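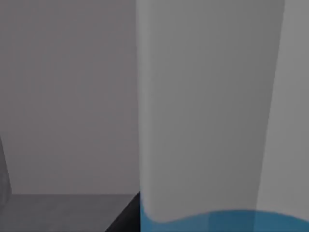 Blue liquid in the bottom of a see-through cup (render)

Butterfly pea tea – who else is hooked?

skikero_sips
Posted Tuesday, 7:40 pm
OK I have to gush somewhere and my family is tired of hearing it. I picked up a bag of dried butterfly pea flowers in January and I've been making iced tea with them ever since. The color is unreal, and then you squeeze in lemon and it goes purple right in front of you! My nephews made me do it four times in a row.
Right now I'm using 16 flowers to a big mug, five minutes in hot water, then over ice. Anybody have a better ratio?

porchpitcher
Sixteen is a lot for one mug! I use eight and let it sit longer. Past that I start to taste green beans.

Kanaujia
Green beans is exactly it, and I like it that way. With a little honey and a pinch of salt it's wonderful. I'd go the other direction and use more flowers with a shorter steep, three minutes tops.

N. Hendricks
Cold brew, people! Toss a handful in a pitcher, leave it in the fridge overnight, strain it in the morning. The taste is so much softer and the blue is just as deep – maybe deeper. I wrote mine up for our neighborhood newsletter and had people stopping me at the store about it.
– Nokuthula Hendricks

porchpitcher
I tried overnight and thought it was flat. Hot water pulls out more flavor, I'm not budging on that one.

N. Hendricks
How much were you using? It wants a good handful for 2 quarts. If you went with your eight flowers, well, there's your problem :)

porchpitcher
...I used eight flowers. Fine. I'll try again this weekend.

woton_pete
Fun one for you: add lime to only half the pitcher and pour the two slowly over each other with plenty of ice. Put some sugar syrup in the bottom one first so it's heavier. You get blue and purple in one glass for a minute or two.

skikero_sips
Pete, I'm doing this tonight!! Does it work with orange juice?

woton_pete
Kind of. It goes muddy on me. Stick to lemon or lime, or try white grape juice if you don't want it so sour.

Kanaujia
Disagree on the orange, I like it with a splash. Ugly drink, great drink.

skikero_sips
Pitcher's in the fridge for the cold brew too, big handful this time. Will report back tomorrow after breakfast.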